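About us

Ruchti is a small company in Trinolstead. We help laundries, uniform rental firms and textile sorting shops to plan and buy their first robot equipment. We do not manufacture robots and we do not take commission from the people who do. Our customers pay us for a plan, and the plan belongs to them.

We started in the back office of a linen service in Liltavwood. The owners wanted to automate the folding of garments, and they received three offers which could not be compared with each other. One offer included the grippers, one did not mention them, and the third had installation on a separate page in very small letters. We put all of it in one table. This table, with many corrections, is still the base of our work today.

A usual plan has 40 pages. It covers the arms and the grippers, the table and the enclosure, cables, power, spare fingers, training of staff, and the hours when the old line must stop. Small parts get their own budget line. In our experience a customer remembers the price of the arm very well and forgets the fingertips, which wear and must be ordered again.

Before we write a number for garment handling, we ask to try it with the customer's own clothes. Soft cloth behaves differently from boxes, and a T-shirt is a good beginning. For such trials we use our bench, which we call Arkov. The bench can be booked on Thursday, and a trial uses up to 140 garments from your normal stock. Please send them washed.

We work in English and German. Most of our customers have fewer than 300 employees, and for many of them this is the largest purchase after the building. 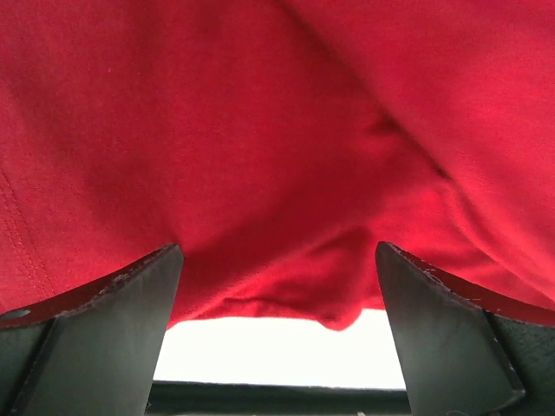 Red fabric at the gripper fingers, and a red T-shirt on the table under two arms. 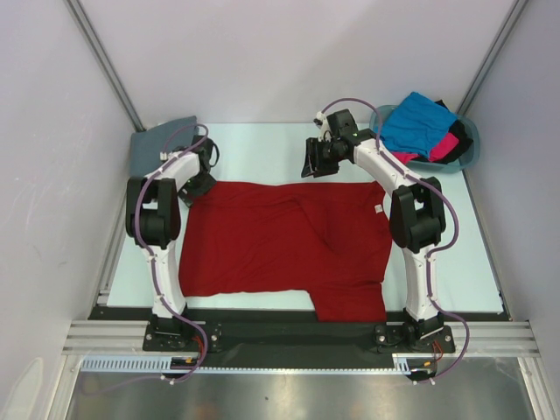 Should we buy two arms at once, or start with one?

Start with the task. If your garments must be held at two points at the same time, budget for two arms from the first day, because adding the second one later often means a new table and a new enclosure. If you only move pieces from a basket to a belt, one arm is enough for the first year.

Related
Planning checklist for a first robot cell
Leasing or buying: what we ask first
Spare parts in the yearly budget
How to book the Arkov bench
Contact and directions, Trinolstead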